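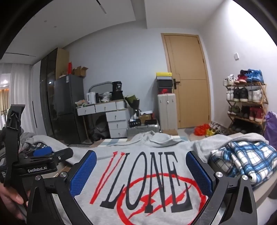
Posted by pfeiffer_j, 02/09/2019
Board: Kits and Grippers > Reviews and Questions

Hello all. I have now used the Dastetti hand gripper kit long enough to write something, as I promised in the other thread. My work is recording folding of clothes, so please read it with this in mind. I bought one pair from the Hadbridge shop, with the 50 page manual and four spare pads. My English is not perfect, please ask when something is not clear.

Good points first. The jaws open wide enough that I can come to a thick hooded sweatshirt from above and still see the print between the fingers. The blue pads have a texture and they hold cotton well. With a thin lining they are less good. The screws at the pads are easy to reach with a normal small driver.

Weak points: the wide lens bends everything at the sides, door frames and furniture look like a banana. And the grip is made for a bigger hand than mine. After one hour my thumb is tired.

Jannik Pfeiffer

Reply from hartmut_s
Thank you for the report, Jannik. I must disagree about the pads. I have the same kit and for me the pads are the worst part. They collect fluff from every sweater, and then the hold becomes less from day to day. How often do you clean them?

Reply from pfeiffer_j
Every evening, with a damp cloth. I did not try without cleaning, so perhaps you are right and I am only lucky.

Reply from clitham_ray
500 for a pair is too much in my opinion. The Harms gripper costs less and the fingers are metal. Also you should work on a plain table. With plaid shirts and checked sheets lying next to the sweatshirt, how will any software learn where is the sleeve?

Reply from pfeiffer_j
I had the Harms for two weeks in February of last year. It is strong, but it is heavy, and for cloth I do not need strong. About the table: people fold their clothes on the bed, with other clothes beside it. I want recordings which look like this.

Reply from hartmut_s
On this point I am with Jannik. My recordings from the clean table were nice to look at and not so useful. But what about motion blur? When I lift a sleeve quickly, I lose the print completely.

Reply from pfeiffer_j
Yes, I have this too. In the frame below one sleeve is up at the right and the letters on the chest can't be read any more. The red stripes stay visible, but the letters are smeared. More light helps a little. Slower hands help more.
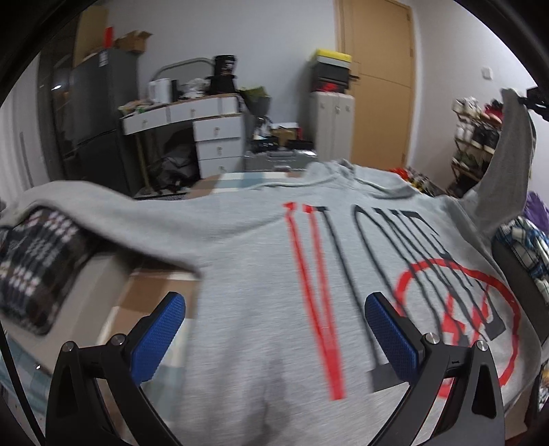
Settings and small advice (pfeiffer_j, added on request)
Exposure: fixed, as short as the room allows. Automatic exposure changes when a bright wall comes into view.
Pads: change both of one tool together, otherwise one side slips first.
Screws: check them before each session. One of mine became loose after four days.
Lens: do the calibration again if the tool falls down, also from a small height.

Reply from clitham_ray
Fine, but a tool for this price should not have a loose screw after four days. I stay with my Harms.

Reply from hartmut_s
Mine are all tight until now. Jannik, do you know if Hadbridge sells the pads alone? The page shows only the full kit.

Reply from pfeiffer_j
They do, but you must write them an email. Mine came in one week.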